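Setting Up Your Pirkex Label Printer, Part 2: Loading the Roll and Printing a Test Label

Thu 19 August
By the Tradero shop desk

Print this page | E-mail this page
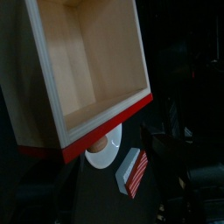
I put off setting up my Pirkex for a whole week, and then the entire job took less time than my lunch. So don't be scared of it! You should already have the printer plugged in and the software on your computer (that was Part 1). Before you touch the roll, find a spot for everything that comes off the printer. I like an open, shallow box, and a plain plywood one with a white-painted rim does the job nicely, but a baking tray is fine too. What you don't want is labels sliding down behind the desk.

Loading the roll

1. Turn the printer off. The switch is on the back, low down on the left.

2. Press both side tabs and lift the lid. It's stiff the first few times, so give it a good pull.

3. Slide the two roll holders apart and drop the roll in with the labels facing up. The Okabe rolls I buy have 553 labels on them and they only just fit, so if yours feels snug, you're probably okay.

4. Pull the end of the roll forward until it pokes out past the front slot by the length of one label.

5. Move the guides in until they touch the paper, then back them off a hair.

6. Close the lid. You want two clicks, one from each side. One click means go back and press the other corner.

CAUTION: The black strip under the lid gets hot when you print. Let it cool before you clean it or go fishing for a stuck label (ask my thumb).

Teaching it your label size

7. Turn the printer on and wait for the green light.

8. Hold the feed button until the light blinks twice, then let go. The printer will spit out a few blank labels while it works out where the gaps are. Let it finish!

9. Open the Finell software, go to Paper, and pick your size. If you only see "Default," close the program and open it again. I have no idea why this works.

10. Click Test Print. You should get one label with a border and the number 2754 in the middle.

NOTE: If the border is missing on one side, go back to step 5 and check your guides. If the whole label comes out blank, your roll is in upside down. Flip it and start again from step 3.

NOTE: Keep your first real batch small. I sent 144 shipping labels on my very first try, with the wrong return address on every one of them.

Part 3, on hooking the printer up to your Tradero order page, goes up in September.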